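# FAQ zum Zweiarmplatz: Einrichten, Pflegen, Reparieren

Die Fragen kommen von allen, die am Aufräumplatz im Projekt Culosov arbeiten oder ihn für einen Tag übernehmen. Die Antworten gelten für den Aufbau in Grosville. Am Standort Tutside sind die Kabelwege anders, die Prüfschritte aber gleich.

## Einrichten

**Wie viel freie Bodenfläche braucht die Anlage?**

Beide Arme müssen sich vollständig strecken können, ohne Möbel zu berühren. Wir halten von jeder Schulter aus 70 cm nach vorn und zur Seite frei. Pflanzen und Schränke dürfen am Rand stehen bleiben, sie gehören zur Aufgabe. Rollbare Pflanzkübel bitte einmal ausrichten und danach nicht mehr verschieben.

**Wo steht der Papierkorb?**

Vor den Armen, etwas links der Mitte. Beide Greifer müssen den Rand von oben erreichen. Der Beutel wird so eingelegt, dass die Kante ringsum über den Rand fällt. Steht der Beutel innen hoch, greift der linke Arm beim Annähern gern in die Folie.
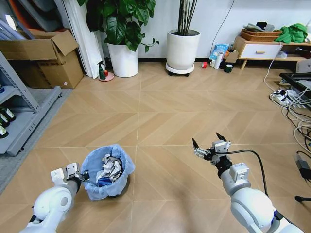
**Wohin mit den Kabeln?**

Netzteile und Steckdosenleiste liegen rechts, außerhalb des Schwenkbereichs. Die Leitung am rechten Greifer braucht einen Bogen, der auch bei voller Drehung des Handgelenks nicht spannt. Vor dem ersten Start das Handgelenk im stromlosen Zustand langsam von Anschlag zu Anschlag drehen und dabei auf den Bogen achten. Streift er den Boden, ist das in Ordnung. Hängt er an der Schulter fest, muss der Halter versetzt werden.

**In welcher Reihenfolge wird eingeschaltet?**

1. Not-Halt prüfen und entriegeln.
2. Steuerrechner starten und warten, bis die Anmeldung erscheint.
3. Armversorgung einschalten, erst links, dann rechts.
4. Beide Arme in Grundstellung fahren.
5. Greifer je einmal ganz öffnen und ganz schließen.

Meldet die Software danach Code 143, fehlt die Rückmeldung eines Greifers. Meist sitzt der Stecker am Flansch nicht richtig. Armversorgung ausschalten, Stecker ziehen, neu aufstecken, ab Schritt 3 wiederholen.

**Muss nach einem Greiferwechsel neu kalibriert werden?**

Ja, auch beim Tausch gegen ein baugleiches Modell. Die Länge bis zur Fingerspitze wird im Werkzeugmenü eingetragen, danach folgt die Nullfahrt. Werte vom anderen Arm nicht übernehmen.

## Laufender Betrieb

**Mit welcher Geschwindigkeit wird gefahren?**

Neue Abläufe starten bei 18 Prozent. Wer den Ablauf dreimal ohne Eingriff durchgefahren hat, darf erhöhen. 100 Prozent sind nur bei leerem Greifer freigegeben.

**Der Greifer lässt leichte Teile fallen. Was tun?**

Zuerst die Finger reinigen, Staub und Folienreste genügen für den Fehler. Danach die Schließkraft eine Stufe höher stellen. Bei dünnem Papier und Folie hilft es mehr, tiefer zuzugreifen, als fester zu drücken. Die Greifhöhe wird im Ablauf in kleinen Schritten abgesenkt, bis die Finger das Material sicher fassen und den Boden noch nicht berühren.
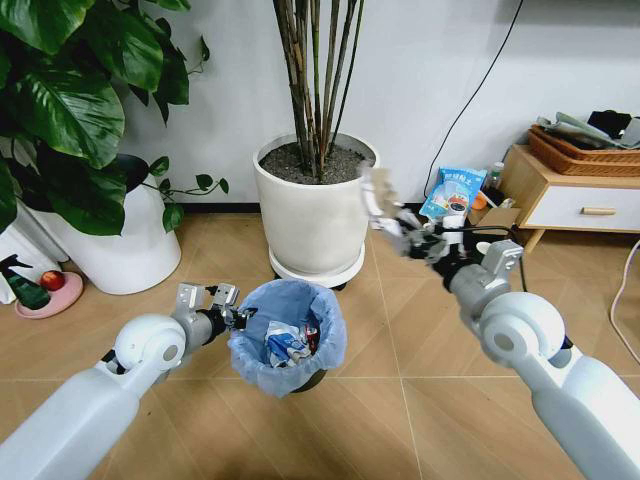
**Wann wird der Beutel gewechselt?**

Spätestens wenn der Inhalt bis knapp unter den Rand reicht. Vorher beide Arme in Grundstellung fahren und den Not-Halt drücken. Nie in den Korb greifen, solange die Arme Strom haben.

## Pflege und Reparatur

**Was ist wöchentlich zu tun?**

- Gehäuse mit leicht feuchtem Tuch abwischen, kein Lösungsmittel
- Fingerschrauben auf festen Sitz prüfen
- Kabelbögen auf Scheuerstellen ansehen
- Boden im Arbeitsbereich fegen

**Ein Gelenk knackt. Weiterfahren?**

Nein. Arm in Grundstellung bringen, ausschalten, Gelenk und ungefähren Winkel notieren. Ein gleichmäßiges Surren ist normal, ein Knacken an immer derselben Stelle deutet auf das Getriebe hin. Die Gelenke werden bei uns nicht geöffnet, sie gehen an die Werkstatt Ekanayake. Der Tausch dauert dort einige 18 Stunden reine Arbeitszeit, dazu kommt der Versand.

**Was darf ich selbst tauschen?**

Finger, Fingerschrauben, Greiferkabel und Netzteile. Ersatz liegt in der Kiste mit der Aufschrift »Culosov«. Jeder Tausch kommt mit Armseite und Teil ins Wartungsblatt, auch wenn es nur eine Schraube war.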